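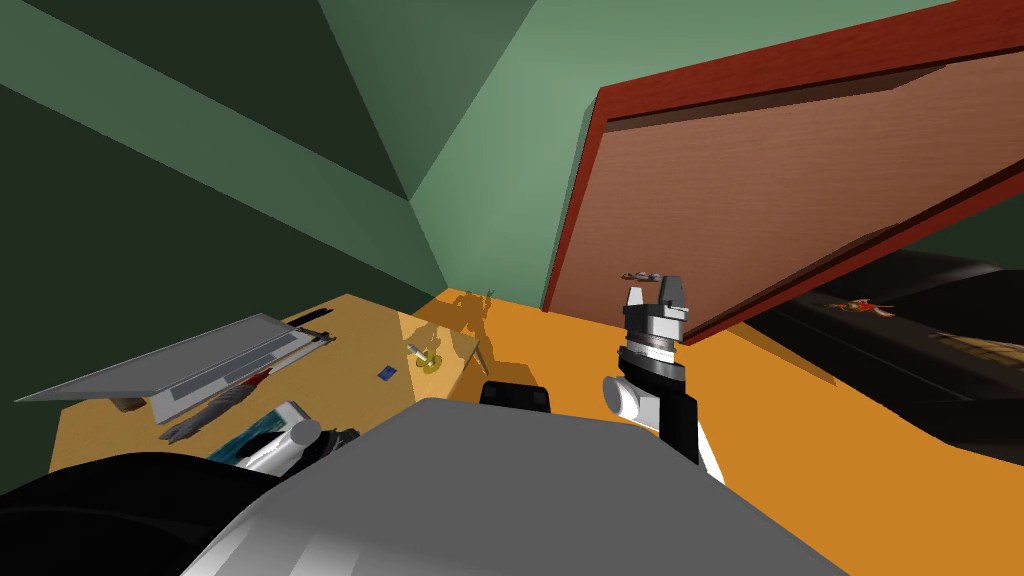
According to Issa Masri, a philosophy discussion kit is a way to sell people the questions they could have asked for free. He wrote me this after I mentioned that I was going to review the Tamanance kit from Pultby, and I have kept his sentence beside me during the whole test, because I partly agree with it.

The Tamanance is a box for reading groups. Inside there is a reader of 644 pages, a set of 100 question cards, a leader's booklet and a sand timer. The publisher says it is made for evening classes and for students before their first seminar. The price is 36 dollars, and shipping was not included when I ordered it. I paid for it myself.

Our group meets in the evening and reads mostly ethics and political thought. We are seven persons when everybody comes. Two of us studied philosophy at the university, the others did not, and for several months the same two voices were speaking most of the time. I am one of these two voices, I must admit it. So I wanted a tool which distributes the talking a little better.

The reader first. It is divided into 17 units, each one with a main text, a shorter text which disagrees with it, and one page of vocabulary. The selection is more courageous than I expected. The unit on promises begins with a legal case and only then comes to the theory, and this order worked very well for us. The unit on violence and the state is also strong. The unit on beauty is weak, the second text does not really answer the first one, and we finished it early and talked about museums.

The translations are readable. I could compare only those from the German, and I found them careful, although "Recht" is translated sometimes as "right" and sometimes as "law" without any note. For a beginner this can cause a real confusion. The paper is thin and pencil marks are visible on the other side. Please do not use a fountain pen.

Now the cards. They come in three colors: blue for understanding the text, yellow for objections, gray for examples from life. Each person draws one card and must use it before the timer is empty. I was afraid this would feel like school. In our first session it did, a little. From the third one people began to trade cards, which the booklet does not allow, and the discussion became much better. I recommend to allow it.

The yellow cards are the best part. "What would the author have to give up if you are right?" is a question I now ask myself also when I read alone. The gray cards are too similar to each other, and many of them suppose that everybody at the table has children or a boss.

The leader's booklet was written by Piyumi Bandara, and it is short and polite. It explains how to stop a person who speaks too long. My friends gave me this page to read aloud.

The sand timer is too fast. We replaced it with a phone.

Compared with the Cistell cards, which we used before, the Tamanance is heavier and costs more, but the Cistell has no texts, and we always lost half an hour to find something suitable. The Chantharasri reader has better notes and a better index. It has no cards, and it is made for people who already know how to read an argument.

I would buy the kit again for a group with mixed experience. For a group of graduates I would take only the Chantharasri. Pultby sells the cards separately too, without the box, and if you already own good texts this is the version to order. A new edition is announced for November, with the gray cards revised.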